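Ticket: Equipment planning — storeroom sorting cell, Urkelstead kitchen
Status: Open, waiting on requester
Opened by: Kimutai Shemweta
Category: Purchasing / automation
Priority: Normal

Opened 02/11/2021

We need a budget line for the sorting arm before the planning round closes. The quote from Sandska covers the arm, the base, the controller and one two-finger gripper. It doesn't cover bins, trays or a second gripper, and I can't tell from the paperwork whether the gripper they have picked will hold our soft goods. Please can someone look at it before I put the number forward.

The work is putting away consumables: rolls of bags, packs of disposable gloves, small boxes. It's done by hand at the moment.

Reply from Equipment Support

Thanks. Three questions.
1. What is the heaviest single item?
2. Are the containers fixed, or do they get moved and swapped?
3. Is the arm meant to reach the floor?

Reply from Kimutai

1. Nothing heavy. I've put 9 kg on the form as the limit because a full bin might need shifting, but the items on their own are a fraction of that.
2. Moved and swapped. Staff use whatever is free.
3. I'd assumed counter height only. I'll check with the kitchen.

Update from Kimutai

Checked. Bins do get filled on the floor as well as on the counter, so a fixed arm on the counter covers part of the job and no more. Sandska say a mobile base adds 60 days to delivery and they haven't priced it.

Reply from Equipment Support

Then I wouldn't price the mobile base this year. Two things to settle first.

Gripper. The standard two-finger one is fine for boxes. Thin plastic wrap is harder: the fingers close on the loose part of the bag and the contents stay where they are. Swai do a suction head with a soft cup which fits the same mount. Ask for a loan unit before buying. If they refuse a loan, ask for a test on your own stock at their site and send them a mixed carton.

Containers. If staff use whatever is free, the arm needs to be taught each one, and clear bins are a known nuisance for depth cameras. Pastlow sell opaque divided trays in packs. It's cheaper to buy 100 of those than to pay for the extra vision licence, so get both figures and put them side by side.

Can you attach something showing the items and the containers in use? The quote only has a drawing.

Update from Kimutai

Attached. Divided tray on the counter, and the clear bin with the gloves.

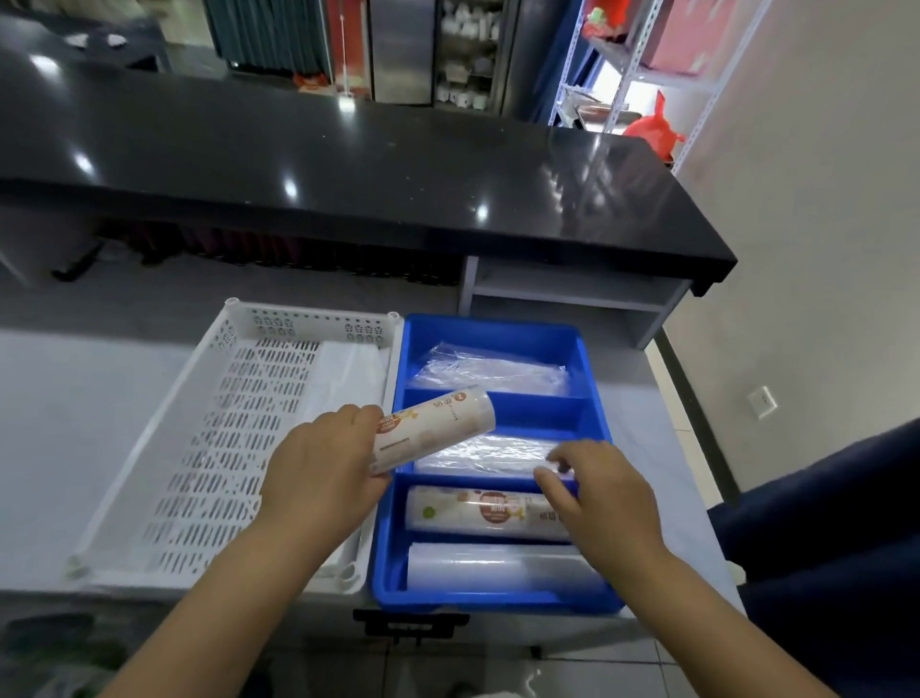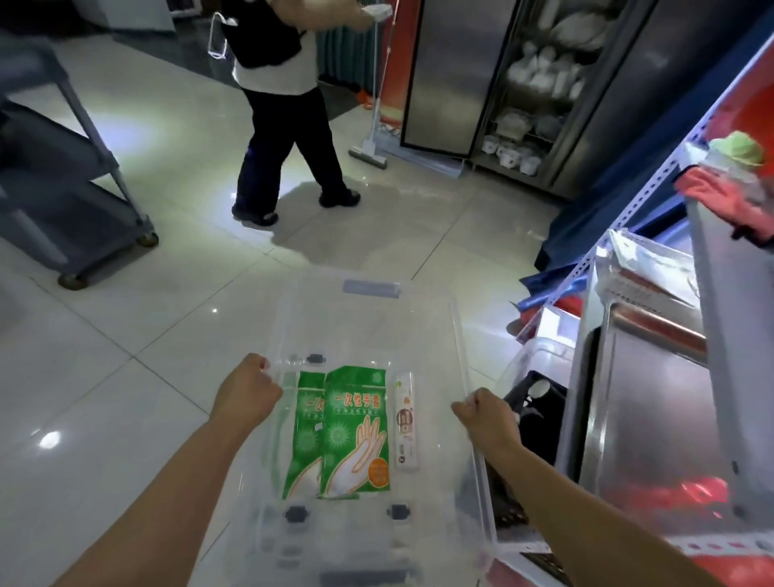

I've asked Swai about the loan and am waiting to hear. Pastlow have a minimum order of 200 trays, so your comparison needs redoing at that quantity. I can probably split an order with the other kitchen, as they're short of trays too.

One more point on the floor work. The aisle is used all day and I don't want to lose width to a guard fence. Sandska's quote says "collaborative" but the safety assessment is listed as excluded. Who pays for that?

Reply from Equipment Support

You do, out of the project budget. It should be its own line and not hidden in installation. I'd ask Sandska to name the assessor in writing as well, as we've had trouble before with that being left until the kit is on site.

For the submission I would enter:
— arm, base and controller, as quoted
— one two-finger gripper, as quoted
— one suction head, provisional, pending the loan
— trays at the Pastlow minimum, shared cost
— safety assessment, separate line
— mobile base, not requested this year, review in August

Leave the floor bins as manual work in the description of scope. If you write "all consumables" the reviewers will hold you to it.

Update from Kimutai

Changed the scope wording to "counter-height sorting of packaged consumables". Form saved as a draft. Keeping this ticket open until Swai come back about the loan.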